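Table setters and clearers wanted - paid sessions, Plorkcombe
Feltell Tableware Study 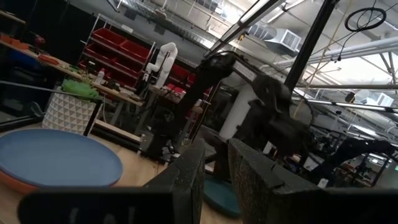
We are looking for people to set and clear tables with everyday plates and dishes. The sessions run through May at our rooms in Plorkcombe. You do not need hospitality experience. People who have waited tables are welcome to apply, and so are people who eat dinner on the couch and put one plate in the sink afterwards.

Feltell puts together tableware for shared kitchens, mostly student housing and aged care. The next range has to suit people with small cupboards and people who can't lift much, and before the sizes are settled we want to know how different households lay things out, stack them and put them away. Colour comes into it too. Some people sort by colour without being asked and some never do, and we would like both kinds.

What you will do

Each session is 2 hours with a break in the middle. You will be given plates and dishes in a few sizes and asked to set a table the way you would at home, for different meals and different numbers of people. Then you clear it, stack everything and put it on the shelf or in a bin, whichever you prefer. There is a short talk with one of us at the end about what was awkward. There is no food involved and no washing up.

You will do the same tasks more than once. Some participants in the last round found this dull, so please think about it before you sign up. You can stop at any time and you will be paid for the session you are in.

We need 13 people for the daytime sessions and 11 for the evening ones, which start at 6 pm. Most people come for two sessions. If you can only manage one, say so on the form and we will still consider you.

Who can apply

You need to be 18 or over and able to stand for short periods, or to work from a seated position at a table. We can lower the table for wheelchair users. We are especially short of left-handed people, people over 65, and anyone who lives in a share house of five or more. Couples and housemates can apply together but will be booked at separate times.

If you have a hand or wrist condition, please still apply. Tell us beforehand what you would like us to know and we will leave out any task that doesn't suit you.

You can't take part if you work for Feltell or D'Amico, or if you did the stacking sessions in the last round.

Pay

Payment is $90 per session, by bank transfer, within two weeks. The total set aside for participants in this round is $3,110 for the first block of bookings, and a second block will open if we don't get the mix of people we need. We also cover bus fares on the day. Keep your ticket or a screenshot.

Getting here

The rooms are on the ground floor of the D'Amico building, at the Esard Street end. The entrance is at the side, past the bike racks. Parking on Esard Street is free after 5 pm and metered before that. The bus stops across the road. There is a step-free toilet on the same floor, and a kettle.

Wear closed shoes and something with sleeves you can push up. Please leave rings and bracelets at home if you can - they scratch the glaze and we have to retire the plate. Lockers are available for bags.

What we keep

We take notes on where things go on the table and how they are stacked. Your name is kept apart from the notes and deleted once you have been paid. You will get a consent form to read before your first session, and you can ask for it in large print.

How to apply

Email Gianni Lombardi at the Feltell office with your age, which hand you use, how many people are in your household and whether you want daytime or evening. A line or two is enough. Please don't send a resume.

Gianni answers everyone, though it can take up to a week. If you are booked and can't make it, let him know by noon the day before so the spot can go to someone on the waiting list.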